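How to calculate a period life expectancy from an abridged life table

A period life expectancy applies the death rates of one year, or a short run of years, to a hypothetical birth cohort. It describes current mortality and is a poor forecast for any individual. The procedure below needs a spreadsheet, deaths by age group and mid-year population by age group.

1. Set up the age groups
Use under 1, 1 to 4, then five-year groups up to an open-ended final group of 85 and over. Label each row by its starting age, x, and enter its width, n. Leave n blank for the final row.

2. Calculate the death rates
Divide deaths by population to get M. If you pool several years of deaths, sum the mid-year populations for the same years. In the Mirusell worked file, the 65 to 69 row has 11 deaths against a population of 683, so M is 0.0161.

3. Convert rates to probabilities
The probability of dying in the interval is

q = n × M / (1 + n × (1 − a) × M)

where a is the average fraction of the interval lived by those who die in it. Use 0.1 for the first year of life and 0.5 elsewhere. For the row above, q is 0.0774. Set q to 1 in the final row.

4. Build the survivor column
Start l at 100,000. Multiply each l by (1 − q) to get the next. Deaths in the interval, d, are l × q.

5. Calculate person-years
For each closed interval, L = n × (l − d) + n × a × d. For the final row, L = l / M. A final row with no deaths will return a division error; pool more years or lower the starting age of the open group.

6. Sum and divide
T is the sum of L from that row down to the bottom. Life expectancy at age x is T / l.
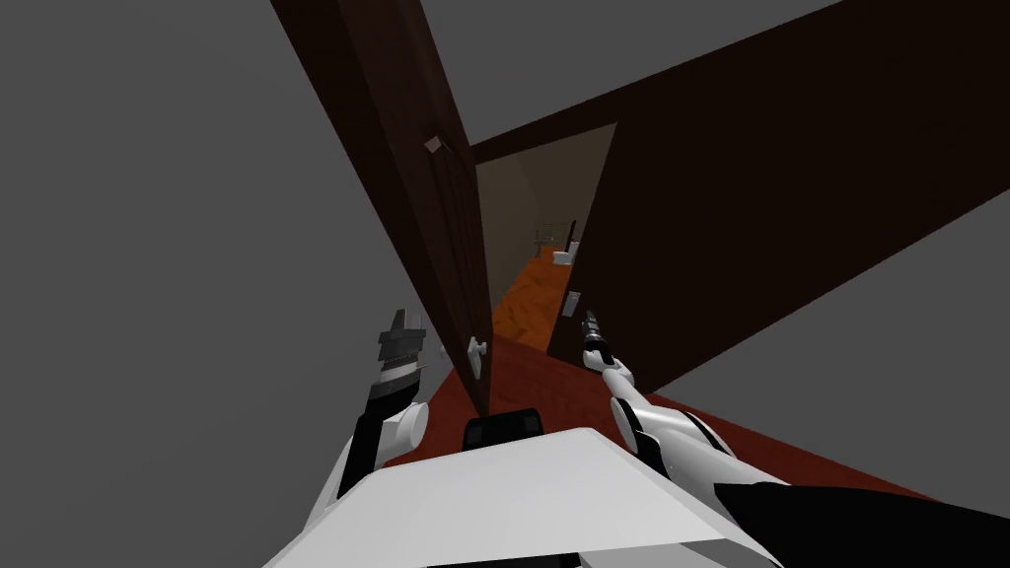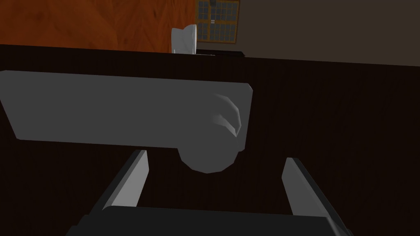

Checks before publishing

The l column must never rise. T in the first row, divided by 100,000, is life expectancy at birth. The d column must sum to 100,000; a different total usually means the final q was not set to 1.

Small populations need particular care. Ivana Fuentealba's notes for the Brundov regional tables recommend pooling at least 4 years of deaths, and suppressing any result where the 95 per cent confidence interval is too wide to separate neighbouring districts. Confidence intervals can be added with the Chiang method, which takes the variance of q in each row as q² × (1 − q) / D, where D is the observed number of deaths.

Keep M and q at full precision throughout and round only the final life expectancy, to one decimal place.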